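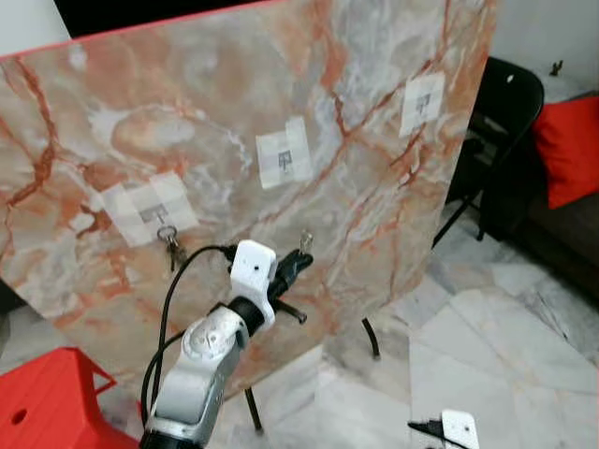 Hovance key board dataset

README for the set recorded by the robotics club at Buckley College. Last revised in December.

What it is

1462 episodes of a two-armed robot moving keys between hooks on an upright board. The robot was driven by club members by hand, one operator per episode. We recorded it for our entry in the Cledard student challenge, where the household task was to hang up a set of keys, and we have kept adding to it after the challenge ended.

The board

The board has an orange and pink marble pattern and rests on a black metal stand at a tilt. We picked a busy surface on purpose. Our first set used a plain white board and the policy trained on it failed on anything else.

Paper labels with a small dark icon are taped to the face. They mark the hook positions. The tape is in several layers in places because labels were moved and stuck down again between sessions. If you are training a detector on the labels, expect the outlines to be irregular.

The hooks are small and silver coloured. Against the pale parts of the pattern they can be hard to pick out, and reflections come and go with the time of day.

Tasks

take: lift the keys off a hook and hold them clear of the board
hang: put held keys on to an empty hook
move: take from one hook and hang on another
reach: bring the open fingers to a hook and stop, no keys touched

Most episodes are move. The reach episodes were added late, after we found the arm was missing the hook more often than it was dropping the keys.

Files

Each episode is one folder with the head camera video, the joint positions for both arms, gripper opening, and a text file called notes. The notes file has the task name, the start and goal hooks, and whether the operator marked it as a success. Hooks are numbered from the left as the robot sees them.

The data was recorded with Hova, our own logging script. You need the reader in the tools folder to open the joint files. It runs on any recent Python and has no other requirements apart from numpy.

Sessions and split

There are 13 sessions. Sessions 1 to 7 are for training and the other 6 are for testing. Please keep to this split if you want to compare with our results. The stand was moved between sessions, so the angle of the board to the robot is different each time. Furniture and floor are left in view.

Known problems

In session 4 the left and right gripper columns are swapped. The reader corrects this, but if you wrote your own loader you will have to do it yourself.

The gripper cable sometimes swings across the view during a move. We have not removed these episodes.

Success was judged by the operator at the time. A few hang episodes are marked as a success where the keys slid off after the recording stopped. We fixed the ones we knew of.

The keys were swapped for a heavier bunch after session 9. This is not recorded in the notes files.

Use

Free for teaching and student projects. If you use it in a report, give the name of the set and the version number from the top folder. Corrections are welcome through the issues page. Please give the session and episode number, as we can't search by video.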